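Tips > Around the House > Out and About

Home Tips Kitchen Workshop Cleaning Readers Write

What I picked up at the Fladska open day 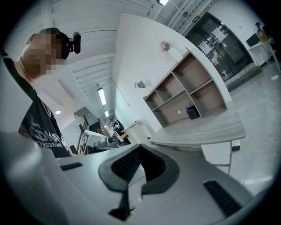

Leaning in over the work, head camera on, hand-held gripper at the ready.

I went along to the open day at Fladska expecting to look at robots for an hour and come home with a free pen. I did get the pen! But I also came home with a notebook full of tidying tips, which will surprise none of you who read this page regularly.

If you haven't come across this sort of thing, the idea is that people do ordinary jobs with a gripper held in the hand, and the recordings are used to teach a robot to do the same jobs later on. Gizella Virág gave the talk for our group (17 of us, plus a toddler who was far better behaved than I was) and she let us all have a turn. I was given a tea towel to fold. Reader, it took me ages. You have two stubby jaws where your fingers ought to be, and you find out very quickly how much of your housework is done with your little finger.

Anyway, the tips. I've tried all of these at home since.

Fold from the corner. With a gripper you can't pinch the middle of a cloth and hope, so Gizella had us take hold right at the corner and lift before moving across. I do my pillowcases like this now and the edges meet, more or less for the first time in my life.

Leave space round things. Hậu Đặng, who was helping on the next table, told me most of the fumbles happen when two items are touching. I went straight home and looked at my spice shelf. I've taken out the jars we never use (sorry, celery salt) and left a finger's width between the rest, and I've stopped knocking the cumin over.

Give everything a start place and a finish place. They do this so that each go at a job begins the same way, but it's lovely for washing up. Dirty on the left, clean on the right, nothing in the middle.

Something grippy underneath. My bowl kept skating off until Hậu put a bit of rubbery shelf liner under it. You'll know this one for chopping boards already, but try it under a mixing bowl, or under a jar when the lid won't budge. A damp cloth does nearly as well.

Slow down for the last inch. I was forever dropping cups from slightly too high. "Wait till you feel the table," Gizella kept saying, and I hear her every time I put the good plates away. No chips so far!

Have a nearly empty shelf. I loved the cubby shelves against the wall there, most of them with nothing in at all. I've cleared one at home for things on their way somewhere else, library books and so on, and the bottom stair is clear again. There were little bunches of dried flowers hanging up as well, so mine has a sprig of lavender over it.

I asked whether a robot would be doing my ironing soon and got a very kind smile. They're having another open day in January, and Marama Doolan from our knitting group has already put her name down. Wear flat shoes and short sleeves, and take your rings off before you try the gripper. Mine caught twice.

Recent tips
Getting candle wax out of a tablecloth
Marama's drawer dividers from cereal boxes
Three ways to rescue a stiff zip
Keeping a small workshop warm in January
Readers write: what lives under your sink?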